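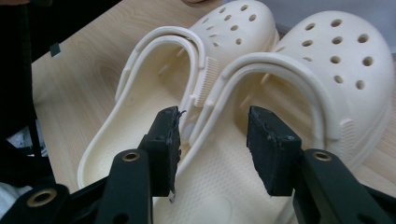 Timik foam clog, closed toe, pivoting heel strap

The Timik is a one-piece molded foam clog for indoor work, garden use and general wear around the house. The upper, rim and sole are formed in a single shot, and the heel strap is molded separately and fitted at two pivot points. In cream, the color carries through the strap and footbed as well as the shell. Round ventilation holes pass through the toe box, and the strap has a raised ridge along its length that stiffens it without adding thickness at the heel. The pivot areas are ribbed and finely grooved so that the strap holds its position when it is pushed forward over the instep or pulled back behind the foot.

Item group: footwear, washable
Brand: Lehner
Model: Timik
Colors: cream, slate, moss
Closure: none (slip-on with heel strap)
Weight: 172 g per shoe, size 42
Sold as: pair

Material

The shell is a closed-cell EVA foam. It does not absorb water in normal use and dries quickly after rinsing. The foam is softer than the rubber outsoles used on the Rustuvholm work shoe and will wear faster on concrete or coarse gravel. For daily outdoor use on those surfaces, the Rustuvholm is the better choice.

Pale foam picks up marks from dark socks, soil and some floor polishes. Most of these come off with dish soap and a soft brush. Dye from new denim can stain the rim permanently.

Footbed

The footbed is part of the shell and cannot be removed. Raised nubs keep the sole of the foot slightly off the foam and reduce sliding when the foot is damp. They are noticeable for the first few days when worn barefoot. The heel cup is deep, with a thick rim, and the walls slope inward toward the top. Loose orthotic inserts are not recommended, as they lift the heel above the rim and the strap then sits too low.

Heel strap

Forward position: the strap lies over the instep area and the shoe is worn as a slip-on clog.
Back position: the strap rests behind the heel and limits lift when walking.

Friction at the pivots is set at the factory and is not adjustable. A new strap can feel tight. Move it through its full range several times before wearing the shoe for a full shift. If it becomes loose enough to drop under its own weight, replace it. Straps are sold in pairs, in matching colors, and are marked left and right on the inner face.

To change a strap, press the shell inward at the pivot and work the old strap off the post with the thumb. Do not use a screwdriver — the foam around the post tears easily and cannot be repaired. Warm the new strap in tap water for a minute if it does not seat on the first attempt.

Sizing

The Timik is made in whole European sizes, 36 to 47. There are no half sizes. The fit is wide across the toes and medium at the heel. Customers between sizes should take the larger for use with socks and the smaller for barefoot use. There should be a small gap in front of the longest toe when standing with the strap back.

Foam clogs shrink if overheated. A pair left in a closed car in August can lose a full size, and the change is permanent. This is not covered by the warranty.

Cleaning

Rinse with cool or lukewarm water. For heavier dirt, use a mild soap and a nail brush, and work along the grooves at the strap pivots, where grit collects and causes squeaking. Flush the ventilation holes from the inside of the toe box outward. Stand the shoes on their heels to drain. Do not machine wash above 30 °C, tumble dry, or place on a radiator. Bleach makes the cream color turn yellow.

Limitations

The Timik is not safety footwear. It has no toe cap and gives no protection against hot liquids, which can pass through the ventilation holes. It is not rated for use on oily floors or ladders. For kitchens and laboratories, see the closed version without ventilation holes, listed separately.

Testing notes

Svenja Kofler in product testing ran the strap through 1,000 forward-and-back cycles on three pairs. The straps stayed in place in both positions on all three. One pair developed a light squeak that went away after washing. Shells were also checked after 200 hours of indoor wear on tile. Wear was greatest at the outer edge of the heel, and the nubs under the ball of the foot had flattened slightly.

Ordering

Single pairs ship from the Wandutden warehouse. Orders for staff footwear can mix sizes and colors within one carton. Size samples are available on loan to business customers; contact Hubert Zürcher in contract sales with the sizes required. Returned pairs must be unworn outdoors and have both straps attached.

Spare parts: strap pair, cream; strap pair, slate; strap pair, moss. State the shoe size when ordering — the strap length changes at size 40.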